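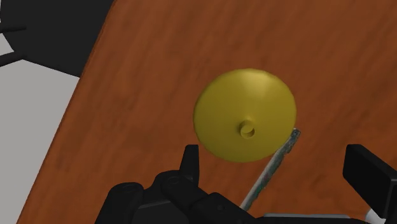

Chapter 13
A Visit to the Robot Laboratory

In April, a class of 41 students from the technical school in Gronow went to the open day at Britutmont. Their guide was Aled Pumphrey, an engineer who works with robot arms and the programs that move them. He began the visit with a question: how do you pick up a lid?

The students found this too easy. You take the knob, one of them answered. Then Mr. Pumphrey asked her to say it again, but in steps that a machine can follow – where the hand starts, how wide the fingers open, when they must close. She needed much more time for this.

In this chapter you will follow the same visit. Section 13.1 explains how a gripper is brought near to an object. Section 13.2 treats simulation, where one task can be repeated 2,000 times before a real arm moves. Before you read further, write your own steps for lifting a lid by its knob. Keep the paper – you will need it in Section 13.2.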